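Can a Machine Do It Yet? Kitchen Chores, One at a Time
Kitchen tips from the Prisley household pages
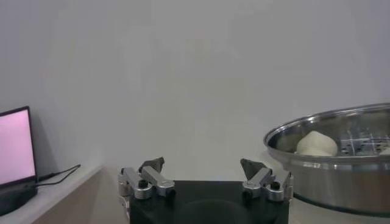 Steamed buns on the rack of a stainless steel pot, with a two-fingered gripper open next to it.

Readers write to ask whether they should hold off on buying this or that kitchen tool until the robots get here. My answer is to keep buying decent tongs. Some chores are getting close, others are nowhere near, and the dividing line is seldom where people expect it. Steamed buns are a good place to start, so most of this page is about them, with shorter notes on other jobs further down.

Taking buns out of a steamer

By hand this takes under a minute. A bun is soft, a little tacky on the skin, and sits on a metal rack with holes in it. Squeeze too hard and you leave dents that don't come back. Squeeze too lightly and it slips on the way over the rim.

A machine with two hard fingers has the same problem and fewer ways out of it. You feel the bun start to give and you ease off. A gripper has to be told how far to close, or has to measure the push coming back, and dough pushes back very little. Buns from one batch also come out in different sizes, so a setting that suits one will crush the next.

Then there is the pot. The rim stands higher than the rack, so the fingers must come down from above, get around the bun and lift straight up before moving sideways. A bun sitting close to the wall leaves little room on that side. Shiny steel is hard on cameras as well. Curved reflections inside the pot can confuse software that is looking for edges, although a plain white bun on a metal rack is easier to pick out than a dumpling among dumplings.

My rating: close for one bun in a cool pot, some years off for a full steamer at dinnertime.

If you are doing it yourself, which you are:

Turn off the heat and leave the lid on for two minutes. Opening it at once can make the tops wrinkle.

Lift the lid away from you and tip it so the water runs off the side and not onto the buns.

Put a square of parchment under each bun before steaming. You can then pick it up by the paper and never touch the dough.

Leave a thumb's width between the buns and the wall of the pot. They swell, and a bun stuck to steel will tear.

Silicone-tipped tongs work better than bare metal ones. Hold the bun low, near the base, where it is firmest.

Halima Bako, who tests recipes for these pages, wets her fingertips in cold water and lifts them out bare-handed. I don't recommend it.

Loading the steamer

Harder than unloading. Raw dough changes shape when anything touches it, and the paper slides around. A factory gets past this with trays and belts made for one size of bun. Your kitchen has one pot and whatever size you rolled that day. Not close.

Filling the pot with water

Easy for a machine, and for you. Keep the water an inch below the rack. If the water boils up through the holes, the bottoms go soggy. Top up from a kettle, since cold water stops the steam.

Wiping the table

Closer than people think. A flat, pale, cleared table is about the best thing you can give a machine. The trouble is the clearing. An arm that can push a cloth back and forth may still have no idea what to do with a phone, half a lemon and a school form. Clear first, then wipe from the far edge toward you with a damp cloth and follow with a dry one.

Emptying the dishwasher

Plates, maybe. Mugs, maybe. Nested plastic lids, no. Efe Briggs wrote in April to say she would pay 652 dollars for something that only did the silverware basket. For now, sort the silverware as you load it, forks in one slot and spoons in the next, and unloading goes a good deal faster.

Washing the steamer rack

Not close. The holes are the difficulty, because starch dries in them and has to be worked loose. Soak the rack in hot water for ten minutes as soon as the buns are out. Use an old toothbrush and go over both sides. Stand it on its edge to dry. For white scale on the bottom of the pot, boil a cup of white vinegar with two cups of water for 7 minutes, let it cool, and rinse.

Reheating leftover buns

A microwave counts as a machine, so this one is done already. Wrap each bun in a damp paper towel and give it 20 to 30 seconds. From frozen, go back to the steamer for 10 minutes.

From the mail

Amarachi Jibrin asks if a cheap hobby arm could at least lift a pot lid. It might manage a light lid with a big knob. I wouldn't let it near steam, and I'd stay in the room.

Abimbola Balogun asks how to stop buns yellowing. Check the baking powder. Too much of it, or powder that wasn't mixed in well, leaves yellow spots.

Next page: folding fitted sheets, by hand and otherwise.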